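Church Kitchen and Workroom Notes: Candle Wax, Brass and Altar Linen

These notes cover the cleaning jobs that follow a candlelight service or a feast day. The methods are the ones used at the Troltthorpe parish workroom and assume an ordinary kitchen with a sink, a freezer and an iron. Test any product on a hidden spot before applying it to old fabric or plated metal.

Wax on cloth

Leave fresh wax alone until it is hard. Wiping soft wax pushes it into the weave and doubles the size of the mark. Put small linens in a freezer bag and freeze them for an hour, then flex the cloth and lift the wax off with the edge of a plastic card. Do not use a knife, even a dull one.

What remains is a greasy spot. Place the cloth between two layers of plain white paper towel and press with a warm iron, no steam. Move to a clean section of towel after each press. Stop when the towel comes away dry. Colored candles leave dye as well as grease, and heat can set the dye, so for red or purple wax skip the iron and blot the spot with rubbing alcohol on a cotton pad, working from the back of the cloth.

Wash afterward in the hottest water the care label allows. Linen that has been starched should be rinsed once in cold water first.

Wine stains

Blot, then rinse from the back with cold water. Cover a fresh stain with table salt, wait ten minutes and rinse again. For a stain that has dried, soak the cloth in cool water with a spoonful of oxygen bleach powder for up to four hours. Chlorine bleach yellows linen over time and weakens the hem stitching. Where local custom requires the first rinse to be poured onto the ground or into a separate drain, do that rinse with plain water only and add cleaning products at the second.

Brass candlesticks

Check for lacquer before polishing. Lacquered brass has an even shine and does not darken when handled; it needs only a damp cloth and a drop of dish soap. Polish will scratch the coating and leave patches that tarnish faster than the rest.

Remove wax from the cup by running hot water into a basin and standing the candlestick upside down in it, with the base kept clear if it is weighted or lined with felt. Collect the softened wax with a paper towel and put it in the trash. Wax poured down a sink will set in the trap. 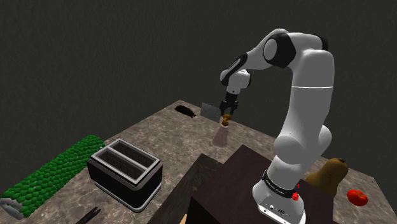

Can brass polish be used on silver-plated candlesticks?

Use a silver polish instead. Brass polish is more abrasive, and plating is thin enough that a few cleanings will expose the base metal at the edges.

For unlacquered brass, apply a small amount of polish with a soft cotton cloth, rub along the length of the stem and buff before it dries. Residue in engraved lettering can be brushed out with a soft toothbrush and warm water. Dry at once. Aiman Chong, who looks after the metalwork at Troltthorpe, finishes with a thin coat of clear paste wax, which lengthens the time between polishings to about 2 months in normal use.

Wax on wood floors and pews

Hold a bag of ice against the drip for several minutes, then lift it with a plastic card held nearly flat. Buff the remaining haze with a dry cloth. A hair dryer on its low setting will soften stubborn residue, but keep it moving; shellac finishes turn cloudy with heat. Do not place ice directly on bare wood.

Incense residue

Charcoal ash should cool in a covered metal container overnight before it is thrown away. Resin inside the bowl of a censer can be softened with rubbing alcohol once the metal is completely cold. Keep the alcohol away from lit candles and open the window. A foil liner cut to fit the bowl saves most of this work.

Storage

Roll linens on cardboard tubes covered with acid-free tissue. Folding puts the strain on the same threads every time. Store them unstarched, since starch attracts insects. Candles keep best flat, in a cool cupboard, wrapped so that colors do not touch. Air out the linen cupboard in May, wipe the shelves and let them dry fully before anything goes back in.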